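Compte rendu de la réunion de suivi — collecte d'exemples, projet Flumley
11/1/22

Présents : Brisa Cuevas (animation), équipe collecte, équipe apprentissage.
Excusé : le responsable du site Flostlow.

1. État de la collecte
463 démonstrations de manipulation de textile ont été déposées, pour un objectif de 1000. L'équipe apprentissage en a écarté 17, dont la synchronisation était défaillante. Elles seront refaites sur les mêmes consignes.

2. Consignes de prise
Brisa Cuevas rappelle que la pièce doit être saisie par un bord ou un pli, jamais à pleine pince. Le flou lors des déplacements rapides reste gênant — ralentir entre deux prises. Les draps rayés sont acceptés comme fond. L'équipe apprentissage demande davantage de petites pièces, et des tissus superposés.

3. Prises en chambre
Les séances sur lit continuent avec la pince à main. On garde les objets personnels autour du lit, sans ranger avant de commencer. Les visages et les écrans lisibles restent exclus. 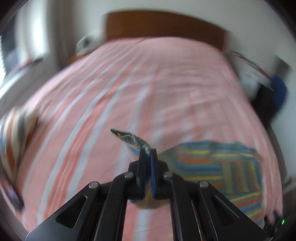

Le lot textile sera clos à 700 démonstrations si Flekness confirme la livraison de la seconde pince. Dans le cas contraire, on revoit le calendrier en mai.

4. Divers
Annotation : la convention de nommage Meléndez est conservée. Une étiquette « vêtement indéterminé » est ajoutée.

Actions : reprise des prises écartées (équipe collecte) ; relance de Flekness (B. Cuevas).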